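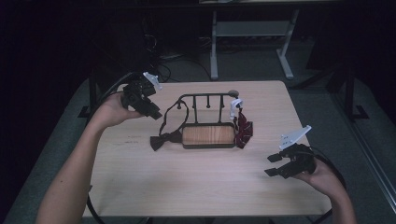 2 min read · thread

Okay so I've decided the little accessory rack is getting sorted before anybody in this house has to dress up again. Thread, because I have opinions about bow ties now.

Background: we have a wedding in January and last time I found my bow tie inside a boot. A boot! So everything small and fancy now lives on one rack.

The rack is black metal rods with a wood panel down low and little pegs along the top. It's the Bikholm one, I paid 27 bucks and carried it home on the bus like a trophy.

Bow tie first. I loop the strap over the top bar and let the bow hang down on the left. No folding, no drawer, no boot.

The dark red patterned cloth goes on the right with a white plastic clip. I tried just draping it over the bar for a while and it kept sliding off every time the door shut — the clip fixed that in one second and I felt silly.

Also I do all of this on the pale wood table instead of the dresser. So much nicer to have bare wood and elbow room when you're fiddling with a strap.

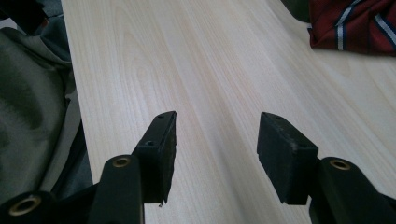 and then the table gets tidied, that's the rule. If I put one thing down on it, by dinner there's mail, keys, three pens and a banana.

Someone asked about the big Skellero organizer. I looked! It's 299 and has a lit mirror and I own one bow tie. Can't do it.

What I do want is a second clip, because I have a pocket square that's still living in a sock. One step up from the boot I guess.

If your strap has gone all wavy from being stuffed in a drawer, let it hang for a couple of days before you bother ironing it. Mine relaxed pretty well by itself.

Belts are next and I'm dreading it — they're all in one big knot on the closet floor. Will post when I've got them apart.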